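Progress report to the Casten fund
Project: Shared kitchen and workroom, Oltska house
Date: 2023-04-17

Dear colleagues of the fund,

With this report we inform you about the work done in the second period of the project. The first report explained why we wanted to renew the work surfaces in the shared kitchen and in the small workroom next to it, so I will not repeat it all. I only remind you that the old surfaces were in use for many years, that the edges were swollen, and that after the inspection we were asked to replace them before August.

What was done

The old counters in the kitchen were taken out in the first week. This went faster than we planned. Under the longest counter we found that the wall was damp in one place, close to the pipe, and we stopped for nine days to let it dry and to have the pipe repaired. The repair was small but it was not in the budget. I return to this under the costs.

The new tops come from Seppälä. We chose a light gray color, very smooth, the same for both rooms. In the beginning some users of the kitchen asked for a darker color, because they thought that a light one will look dirty quickly. We tried a sample piece for some weeks and the opinion changed. On the light top you see crumbs and drops at once and you wipe them. On the old brown one they stayed until the evening.

In the workroom we changed the two tables by the window and the shelf under them. The third table, which stands by the door, keeps its old top for now. It is still flat and dry, and we preferred to spend the money on the kitchen.

The drawers were also emptied and sorted. We threw away the broken things, and the tools which belong to the workroom went back to the workroom. The labels on the drawers are now in two languages.

Use of the rooms

In this period the kitchen was booked 188 times. This is less than in the same months of the year before, but the kitchen was closed for the building work, so we think that the number is good. The workroom was open all the time except when the tables were changed. The repair evenings continued as usual and the group from Utano came twice with their own materials.

One difficulty is the order on the tables after the bookings. We ask every group to leave the surfaces clear and wiped, and most of them do it. Some leave their boxes or dishes "only until tomorrow", and then the next group must move them. We have put a short rule on the inside of the cupboard door, and we made one shelf free for things that wait. It is already better than in winter, but I can't write that the problem is solved.

Condition of the new surfaces

We look at the surfaces once a month and write down what we find. Until now there are no cracks and the joints are closed. There are small marks, as we expected from a surface in daily use. With a soft cloth and the normal cleaner a part of them goes away. The marks which stay are very fine and you feel nothing under the hand. The surface is not fully matte - under the lamp it gives a soft reflection, and two users told us that it disturbs them when they do small work. We will try to hang the lamp a little more to the side.

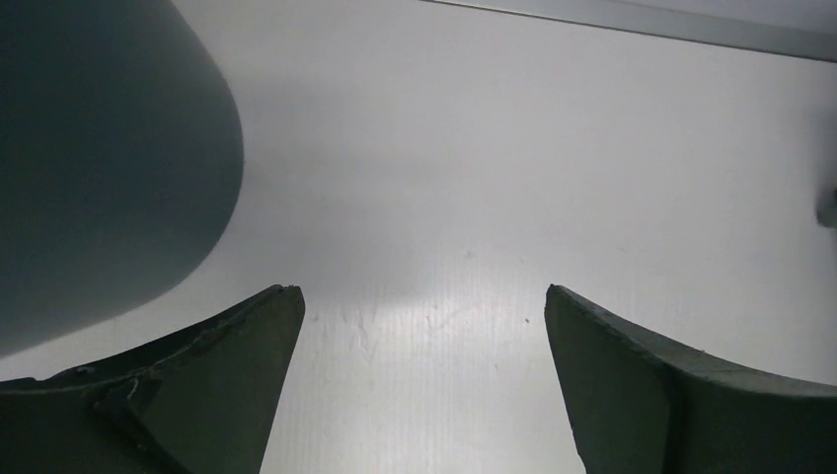

Light gray work surface with small marks and specks and a soft whitish reflection.

Costs

The tops, the transport and the mounting cost together 3037 euros. The repair of the pipe was paid from the reserve of the house and we do not ask the fund to cover it. From the budget line for small materials we still have about 36 euros, and we would like to use it for edge sealing and new cloths, if you agree.

Next steps

For the next period we plan the following work:
- to seal the edge behind the sink a second time
- to move the lamp in the workroom
- to decide about the third table
- to make the list of the dishes and pans complete, so that each group knows what it can use

The third table is the only point where we need an answer from you. If the fund allows that we move the rest of the furniture line to this purpose, we can order the top from Seppälä together with a small order of another house, and the transport will be cheaper. We would need your decision before the end of the month. The invoices are attached in the same order as in the budget table.

With kind regards,
The project office, Oltska house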